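Using a Stainless Test Tube Rack Around the House

A steel test tube rack is a handy thing to own even if you never run an experiment. Gardeners use them for seeds and cuttings, cooks use them for whole spices, and people with a workshop use them for drill bits and small brushes. They are sold by lab suppliers and by some kitchen and craft stores. A used one is fine as long as it sits flat and the holes are not bent.

Measure the tubes first

Tubes come in several widths, and a rack is made for one of them. Measure the outside of the tube just below the lip. The hole should be slightly bigger than the tube, so that the tube drops in without pushing and does not lean much once it is in. If your tubes lean, slip a small rubber O-ring over each one and slide it up until it rests on the top plate.

Check the height too. A tube that sticks up more than half its length above the top plate is easy to knock. Our own rack is a Palleo, bought secondhand, and it takes the common narrow tubes. The Flilis corks we use came in a bag of 80 and have lasted through two seasons of seed saving.

Washing a new rack

New steel often has a film of oil on it from the factory. Wash the rack in hot water with dish soap and go through the holes with a bottle brush. Rinse it well and dry it right away with a towel. Water left standing around the holes will leave white spots. If you already have spots, wipe them with a cloth dampened with white vinegar, then rinse and dry again.

Do not use steel wool. It scratches, and the bits it leaves behind will rust. For stuck-on label glue, rub in a little cooking oil, wait ten minutes, and wash it off with soap.

Filling and labeling

Put the rack where you will be working before you fill it. Carrying a full rack across the room is how most tubes get broken. Set it on a level table, away from the edge, with enough clear space beside it for a tray or a bowl.

Fill from the back row forward so your sleeve does not drag over tubes you have already set in. Use a small paper funnel for seeds. For whole spices, a folded index card works well enough.

Label the cork or cap as well as the glass. You look down on a rack most of the time, and a label on the side is hidden once the tube is in its hole. A fine marker on a round sticker is enough. Write the name and the year and leave it at that. 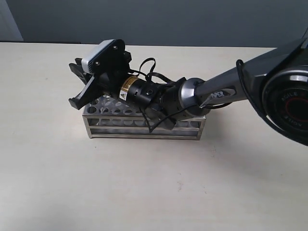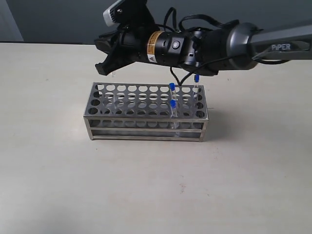

Leave an empty row between groups if you have the room. We keep flowers at one end and vegetables at the other, and the gap saves a lot of reading.

Storing it

Seeds should be kept cool, dry and dark, so a closet shelf is better than a windowsill. Spices do best away from the stove. Put a folded dish towel under the rack if the shelf is slick.

Once a year, in April for us, we take all the tubes out, wash the rack, and throw away anything too old to use. Corks that have gone crumbly get replaced at the same time. Make sure the tubes are completely dry inside before filling them again. Standing them upside down in the rack overnight works if the mouths fit through the holes. If they don't, lay them on a towel.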